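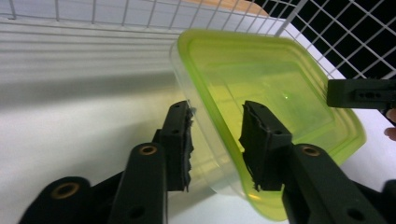
2/ Gripper notes, Clallinow open day, Toledo

Hand-held grippers, two of them, one per hand. The jaws are the same shape a robot would carry. The left one in the photo has a food container with a lime-green rim pinched by its wall, one jaw outside, one inside.

3/ Thin-walled plastic is a good test. It flexes, it is slick, and a clear wall gives a camera very little to work with. A demo that sticks to wooden blocks tells me nothing about a kitchen.

4/ Look at the pads. Dark, rough, fibrous, frayed along the edges. I asked about pad life and was told they swap them every 700 grasps. I would have guessed sooner for that material.

5/ Linkage is thick black plastic bars with brass-colored bushings at the pivots. I asked about play in the joints. Dinesh Singhal, who ran the bench, said they check it against a gauge block each morning and log the number. Good answer. I did not get to see the log.

6/ Visitors could try a pair for a few minutes. Squeeze effort is low. Wrist angle is the hard part – your own hand wants to roll over the top of an object and the tool will not follow it. I dropped a lid on my first attempt and got it on the fourth.

7/ Target for the container task is 2000 recordings before they train on it. They have 200 so far. At the rate I watched, the bottleneck is resetting the items between attempts, and I said so. Singhal agreed and said a second person on resets is planned for August.

8/ Someone asked why not just record bare hands. The reply: a bare hand has fingers the robot does not have, so half of what you record cannot be copied. Fair, although it moves the problem onto the person holding the tool.

9/ The Skesimska arm in the next room was running a policy from older data. It picked up cups well. It was slow to let go – a pause at every release, long enough to notice. The explanation offered was a conservative threshold on jaw opening. Plausible. I would like to see it with the threshold lowered.

10/ Not shown: force sensing. There is none in the current jaws. With soft containers I think they will want it.

11/ Parking is behind the building, the sign is on the wrong side of the road. Coffee was fine. End of notes.

Recent threads
Staltumier conveyor retrofit, part 2
Gauge blocks for small shops
Reading a cycle time chart
Why my bench vise is bolted to the floor

Contact | © 2024 | Back to top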